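Residential Life Workshop Notes, Session 3
Hosting Admitted Students Overnight
Notes prepared by Florencia Valdebenito for hall hosts

Read these before the session. I will be going through them anyway, but faster, and with less patience for the part about mattresses.

1. What the visit is for

The admitted student has already read the brochure. They have seen the lawn, the library and the one photogenic stairwell in Metstead Hall. What they want from you is ordinary: what people eat at eleven at night, whether the walls are thin, how much anyone sleeps during finals. Answer these questions plainly. If the walls are thin, they will find out by midnight.

You are a host and you are not in sales. Ngozi Osagie hosted for three years and her opening line was always "The showers are bad and I like it here." Her guests wrote very nice evaluations.

2. Before they arrive

Check your email for the guest's name and learn to say it. Tell your roommate, preferably earlier than the same afternoon. Borrow a mattress from the Jernenwood desk; the desk has 30 of them and closes at 10, and it does not reopen for people who look sad through the glass.

Write your phone number on paper. Phones die on visits at an amazing rate.

3. Classes and labs

Take your guest to one class you would attend anyway. Ask the instructor first. A problem session is fine, and a midterm is a poor choice for everyone involved. Labs are popular with guests, so if you have a friend who works in one, ask whether a short visit is possible and follow whatever rules are posted on the door.

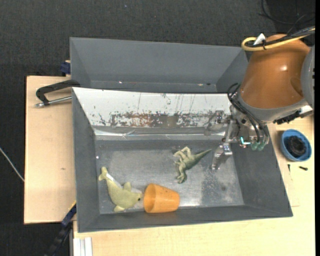 Dolphin, cup and dinosaur in the front bin, with the gripper over its right side.

Limit yourself to one lab. Revathi Raju's guest last year was taken to four, and by dinner could no longer tell us what any of them did. Neither could Revathi.

4. The evening

Dinner is in the Hikel dining room, and guest meals are already paid for. Introduce your guest to people outside your own major. After that, do whatever your floor usually does, provided it is legal and you could describe it to a parent.

Alcohol: no. This section is short on purpose.

If a guest wants to go to bed at nine, let them. They may have been on a bus since dawn.

5. When something goes wrong

Lost guest: call them, then call the duty phone at extension 2967. Sick guest: duty phone first. Guest who has decided to go somewhere else: wish them well and give them breakfast.

For discussion

Write down one thing you wish your own host had told you, and one thing you wish they had kept to themselves. Bring both. The May hosting list goes up after the session, outside Josefina Ocampo's office.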